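Workshop notebook — listings template, February

Carried on with the layout for the half-duplex listings. Grotari sent the room sheets over in the morning, 98 of them, and I got the first 80 into the new template before lunch. The rest have no room sizes for the lower floor, so I have put them in a separate folder and asked for the missing pages.

Main job was the floor area field. The old form lets an agent type one figure and doesn't say whether the basement is in it. The Mandedik unit is a good case. It went in at 2479 square feet, but the builder's plan gives 1096 for the main level and the upper level is smaller than that, so the finished basement must be in the total. I split the field in two, above grade and below grade, and the page now shows both.
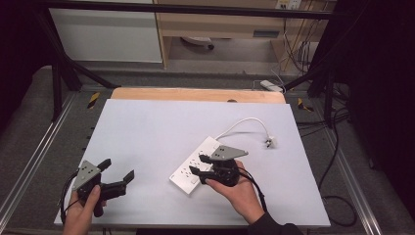 Bedroom count had the same trouble. Agents write "2 plus 2" or "4" for the same house. I kept the plus form on the page because buyers here are used to it, and the search uses the full number behind it. Tested with three bedrooms wanted and the Mandedik unit came up as it should.

Bathrooms still to do. Half baths are going in as full ones on the Iyengar sheets — I think whoever filled them in was counting doors. Leave those unpublished until the office has checked them against the plans.
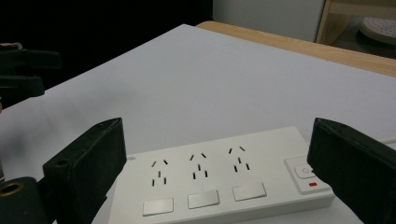 Condo fees: Nirnico want the monthly fee next to the price. Tried it and it fits on a wide screen but drops to a second line on a phone. Moved it under the address for now. They also asked for parking to be split into garage and driveway, and the form can already do that, it was just switched off.

Left running at 4.30: photo resize for the first batch. If it stops again, start from the last address in the log and don't clear the folder.

Next: bathroom field, missing lower floor sizes, ask Grotari if "dinette" and "eating area" can be one choice in the list.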